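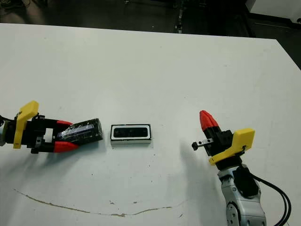
Rewiring the shed, part two: voltage drop

The run from the consumer unit to the shed in Ellurton is longer than it looks on the plan, which follows the straight line and ignores the wall. Along the fence and round the old coal store it comes to 47 metres, plus the vertical drops at each end. I had priced it on the straight line, so the first job was to do the sums again.

The load is modest. There is one lighting circuit, four sockets, and a tube heater that runs from November until the frosts stop. I allowed 13 amps for the lot. With 2.5 mm cable the tables give 18 millivolts per amp per metre, so 47 metres at 13 amps loses 11 volts. On a 230 volt supply that is 4.8 per cent. The limit for lighting is 3 per cent, so 2.5 mm is out.

With 6 mm the figure is 7.3 millivolts, and the loss falls to 4.5 volts, a shade under 2 per cent. The 4 mm would have scraped through at 2.9, but that leaves nothing for the vertical drops and nothing for a bigger heater later. I ordered 6 mm armoured, three core, from Maddocks. It came to £147 with delivery, and the glands were extra.

Kjell Berge, who will be testing and signing off the work, asked for two changes to my drawing. He wants the armour earthed at the house end only, with a separate rod at the shed, and he wants the isolator moved to the left of the door where it can be reached without stepping inside. I have redrawn both.

The trench is dug to 600 mm except for the stretch by the coal store, where there is a concrete footing at 331 mm. Kjell's view is that the cable should go up and along the wall there on cleats – a little ugly, but easy to inspect. I agree with him on the second point.

Part three will cover the glands and the rod. The warning tape has still not arrived.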